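Learning when to hand over

By Vasiliki Stamatopoulos
4 Oct 2024
Print | E-mail this article
15 shares | 2 comments

Two arms working over one table will sooner or later want the same piece of it. The usual remedy is a fixed schedule, which wastes time. The Draltcombe group, led by Suleiman Aliyu, has tested a learned one.

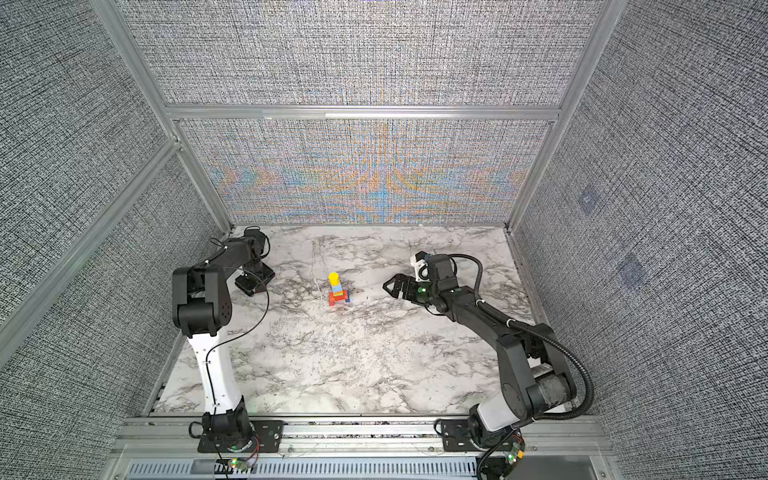

Photograph: Grinport / Draltcombe group

Each arm runs its own policy. A small third network, called the arbiter, reads both sets of joint positions and all camera views, then assigns every region of the table to one arm or the other. The assignment can change at any control step. Training used 1,000 demonstrations with coloured toy blocks, recorded up to the end of June.
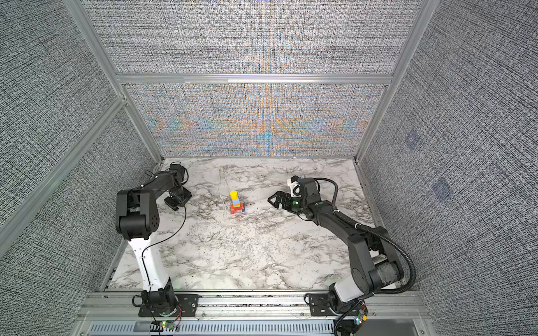
The arbiter never issues a motion command. It only scales down the speed of whichever arm lacks the claim, so a wrong decision costs time and seldom causes contact. Areti Ververidis, who wrote the training code, considers this the main reason the method could be trained on so little data.

Wrist views matter most once a block is held, as the fixed view may be blocked by the arms themselves.

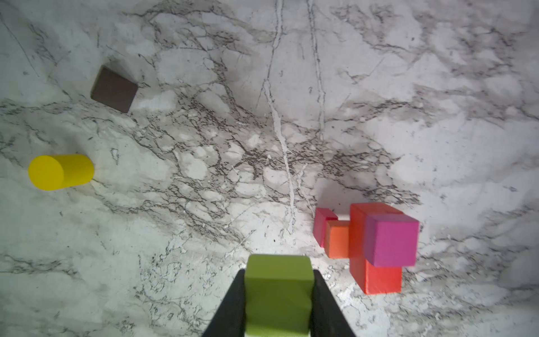 Wrist view, with a green block held between the gripper fingers.

Against the fixed schedule, the arbiter cut mean task time by 15 per cent. Most of the gain came from layouts with blocks spread widely. Where they lay close together, the two methods could not be separated. Removing the wrist views erased the gain in all but three layouts.

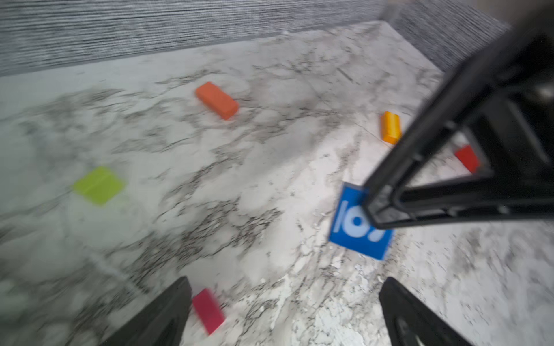
Does the arbiter need retraining when an arm is replaced?
The group expects that it would, as joint positions are among its inputs. Josphat Biwott is preparing a version that takes only fingertip positions, but it has not been tested.

Print | E-mail this article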